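Winmont Table & Floor Finishing – FAQ

Last updated 2019-06-23. Quick answers, we're in the middle of the busy season. If yours isn't on the list, write to Ruth Cabrera at the front desk.

Do you refinish or just repair?

Both. Tabletops, desks, counters, stair treads, floors up to 609 square feet per job. Bigger than that, ask first, we may send you to Sasley.

How much for a dining table?

Top only starts at $109. Legs and apron extra, depends on how much carving. Price includes sanding, one stain color and the topcoat. Does not include pickup.

Do you pick up?

Yes, inside town limits. $51 each way. Stairs are fine, tell us beforehand so we send two people. Please empty the drawers. All of them.

How long does it take?

Four weeks for most tables. Floors depend on the rooms. December fills up early – everybody wants the table back before the holidays and we can't do them all. Book in the fall if you can.

Oil or varnish?

Depends how you live. Oil looks softer and you can fix a scratch yourself in an afternoon, but it needs a fresh coat now and then and it doesn't like standing water. Varnish takes more abuse, harder to patch. Kids, homework, hot pizza boxes: varnish. Quiet household, you enjoy fussing with it: oil. Amparo Echeverri does the finishing and will talk you through it, she has opinions.

Will the grain still show after staining?

Yes, unless you ask for a solid color. Stain goes darker in the soft parts of the wood and lighter in the hard parts, so the pattern usualy gets stronger. On a honey brown like this the wavy dark bands stand out plenty. Go much darker and the thin streaks start to blend together.

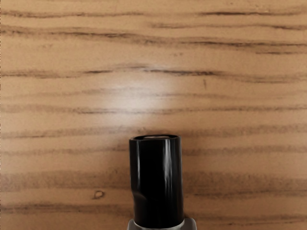 Can you match a color I already have?

Close, yes. Exact, no. Bring a drawer front or a loose leaf, not a phone picture. We mix a test patch on the underside and you sign off on it before we do the top.

White rings from cups?

Often just moisture trapped in the finish. Leave it alone a couple days first, it may fade by itself. Don't go at it with a wire pad. If it's still there, bring it in, small spots are done while you wait when Eduardo is in (Eduardo Calado, mornings mostly).

Black rings?

Different thing. Water got into the wood. Needs sanding and sometimes bleach, and on veneer we may not get all of it out.

What do I clean it with?

Damp cloth, then dry cloth. Drop of dish soap if it's greasy. No spray polish with silicone – it makes refinishing a pain later on and we charge for the extra cleaning.

When can I use it again?

Light use after two days. Tablecloth, placemats, anything rubber: wait two weeks. Rubber feet will leave marks in a new finish and that isnt covered.

What is covered?

Peeling, bubbling, sticky spots, for one year. Keep the recipt. Not covered: heat, pets, leaks, nail polish remover.

Do you buy old furniture?

No. Try Doron, they take chairs and small tables.

Payment?

Half at dropoff, half at pickup. Cash, check or card. Pieces left over 90 days get a storage fee, Ruth will call you before that.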